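Home Features Health Columns Archive

Wearing it at night: life after the brace comes off

June 22, 2020
4 min read

Desmond Ambrose had his fixed brace removed in October, after 16 months of treatment. He was given a pair of clear retainers, a plastic box and a leaflet. By spring the lower one no longer fitted.

"I missed a few nights, then a fortnight," he says. "When I tried it again it felt tight, and then it wouldn't go on at all."

Teeth are held in the jaw by small fibres, and those fibres take a long time to settle once a tooth has been moved. Until they do, they pull it back towards its old place. Lower front teeth are the worst for this. They also crowd with age in people who never had a brace.

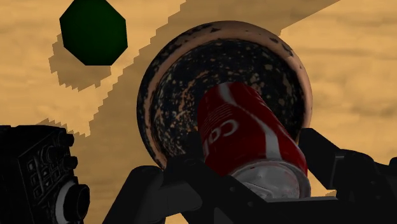 Most patients at the Erneck practice, where Ambrose was treated, are told to wear their retainers full time for 3 months and then every night. How long "every night" lasts is where dentists differ. The old advice was a year or two. The Erneck leaflet now says for as long as you want straight teeth.

There are two main types. Removable ones are either clear plastic or the older wire and acrylic plate. They are easy to clean but easy to lose, and hot water will warp the clear sort. Fixed ones are a thin wire glued behind the front teeth. The wearer can forget about them, but tartar builds up along the wire and the glue can fail on one tooth without anyone noticing. That tooth then moves on its own.

Cost is the other matter. Ambrose paid for a new scan and a short run of aligners to bring the lower teeth back, and with a fixed wire afterwards the bill came to £1,227. A spare retainer made on the day his brace came off would have cost far less.

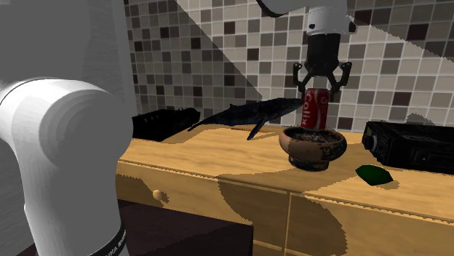

Everett Castellanos would have every patient leave with two sets, and thinks the price of the second should be in the original quote. He also asks people to bring their retainers to each check-up, so that small cracks are found early.

Ambrose now has his wire checked every six months. He still wears the upper retainer at night and keeps the box beside his alarm clock.

Comments (3)

Pruitt
Mine went in the bin wrapped in a napkin, twice. Get the spare.

nesum11
Does anyone find the fixed wire makes flossing impossible? I use the little brushes but they fray.

Marian
Had mine off 11 years ago and still wear the plate most nights. If I skip a week I can feel it.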